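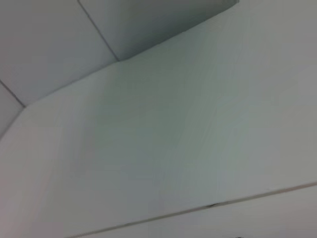 Why do white things look gray?

Quick one for kids, by Mercy Mrema

Grab a sheet of white paper. Fold it down the middle, stand it up like a tent. Now look at both sides. Same paper, right? But one side is darker. Weird!

It's the light. A side that faces the window gets lots. A side that's turned away gets less, so your eyes see gray. Sometimes a bit blue, or even green. Walls do it. Shelves and cupboards too.

That's how you spot a corner. Two flat parts meet, the shade changes, and there's a line. A thin dark line can be a gap where two panels join. Not much light gets in there.

Try it!
Find 5 white things at home.
Look for the darkest side of each one.
Turn off the lamp and look agian. Did the gray bits move?

Draw one using just a pencil. No outlines, only shading. Harder than it sounds. Took me 2 goes and alot of erasing.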